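Nenier Head Camera Kit
Set-up Guide, Section 4: Recording hand demonstrations for gripper comparison

Applies to kits shipped with the Pasora controller, firmware of August 23, 2018 and later. For the wrist camera, see Section 5.

4.1 Before you start

Use this section after the headband has been fitted and the focus set (Section 3). You will record a person doing a short household task, then use the recordings as the reference when you run the same task with each gripper under test.

You will need:

Head camera, headband and belt pack
USB cable, 3 m
Controller with at least 300 MB free for each take
Objects for the task
A towel
The log sheet from the back of this guide

The two grippers covered here are the Stenano two-finger parallel gripper and the Tsang three-finger adaptive gripper. Other grippers can be compared the same way if they have a driver listed in Appendix B.

4.2 Choosing a task

The pouring task is the one we recommend for a first comparison. It keeps both hands busy, the objects have different shapes, and a clear glass is a fair test of the camera. Start with a straight-sided tumbler and a jug with a fixed handle. Stemware and soft plastic cups can come later.

Note: Use plain water. Juice and soft drink leave a film on the gripper pads that changes the friction between takes.

Caution: The arm and grippers are not waterproof. Keep the controller, the belt pack and all plugs off the work surface whenever there is liquid on it.

4.3 Setting up the work area

1. Pick a table that leaves the elbows free. A side table is fine. Standing works better than sitting for most people.

2. Set the objects within easy reach. If a plate or tray is part of the task, leave it between the two hands.

3. Check the wall behind the task. A plain, light-coloured wall gives the cleanest outline of the hands.

4. Turn on the lights you will use for the whole session. Do not change them between takes. If daylight reaches the table, draw the blinds.

5. Put on the headband and tighten the rear dial until the camera stays put when you nod.

6. Roll up long sleeves past the elbow. Loose cuffs hide the wrist, and the tracker will drop the hand when it cannot find the wrist.

7. Open Preview on the controller. Lift both hands to pouring height and confirm that the fingers, the glass and the spout are all in view. If the hands sit too low, tip the camera down one notch and check again.
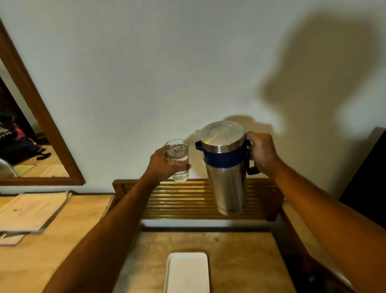
8. Close Preview. The camera will hold its exposure for the rest of the session. To release it, hold the side button until the light goes amber.

Note: Polished metal and glass both throw highlights that can move across the surface as the object tilts. The tracker ignores small highlights. If it loses the jug body during a tilt, move the lamp further to one side and repeat step 7. Do not put tape or powder on the jug to dull it, as this changes the grip.

Note: Shadows of the arms on the wall are normal with a front light. They cause trouble only when the software labels a shadow as a third hand. Should this happen, set Shadow Reject to High in the Tracking menu.

Note: Mirrors can give a second set of hands. Where the mirror cannot be covered or taken down, draw an exclusion zone over it in Preview. Exclusion zones are fixed to the picture and do not follow the head, so leave a margin.

4.4 Recording a take

1. Press the side button once. The light turns solid green and the controller beeps.

2. Hold both hands open in front of the camera for a slow count of three. The software uses this to size the hands.

3. Take the glass in the left hand around its lower half. Take the jug by the handle in the right. Left-handed users may swap, but must then tick Mirror Task on the log sheet.

4. Bring the spout beside the rim and pour at an ordinary pace. Look at the glass the whole time.

5. Level the jug, put it down, then put down the glass.

6. Press the side button again. Wait for the double beep before you move away.

7. Write the take number on the log sheet along with anything out of the ordinary, such as a spill or a second try at the handle.

Record at least five takes per person. More is better up to a point, but people get careless after twenty or so and the pours start to look the same.

Caution: Wipe up spills before the next take. A damp handle will give you a different grasp.

4.5 Loading the reference into the controller

1. Connect the belt pack to the controller with the USB cable.

2. Open Takes and choose Import. Import runs at reduced speed while the arm is powered, so switch the arm off first.

3. Play each take at half speed. Delete any in which a hand leaves the view during the pour.

4. Choose Build Reference. The software marks four points in each take: grasp, lift, tilt and release.

5. Check the tilt point by eye. On jugs with a lid and a short spout it can be marked early. Drag the marker to the right spot if needed.

6. Save the reference under a name that includes the task and the jug. The factory sample is saved as Pour 3,502 and cannot be overwritten.

4.6 Running the grippers

1. Mount the first gripper and run its self-test (Section 2).

2. Fix the glass in the bench holder. A single-arm kit handles the jug only.

3. Load the reference and set Speed to 25 per cent. Leave it there until the arm has finished one dry run with an empty jug.

4. Add water to the jug, no more than half full, and raise Speed to 50 per cent. Speed 100 is locked out for tasks with liquid.

5. Run the same number of takes as you recorded by hand.

6. Change to the second gripper and repeat from step 1. Use the same jug, with the same amount of water.

The parallel gripper closes on a handle from the sides and holds well if the handle is flat. On a round or tapered handle the jug can rotate in the pads as the weight of the water shifts. Fit the ribbed pads (part of the accessory pack) before deciding that the gripper is unsuitable. The adaptive gripper wraps the handle and rotates less, but it needs clearance between the handle and the body. Measure this gap and enter it under Object Settings. If the fingers touch the jug body on closing, the controller stops the arm and shows E14.

Caution: Do not reach in to steady a slipping jug. Press Stop and let the arm settle.

4.7 Reading the comparison

Open Results and select both runs. Grasp Offset is the distance between where the person held the handle and where the gripper did. Tilt Match shows how closely the pour angle followed the reference. A low Tilt Match with a good Grasp Offset usually means the jug rotated in the grip.

Export the results before you change the camera angle or the jug. Questions about reading the results file can be sent to Kwan-ho Su in applications support. Please attach the log sheet and the two run files.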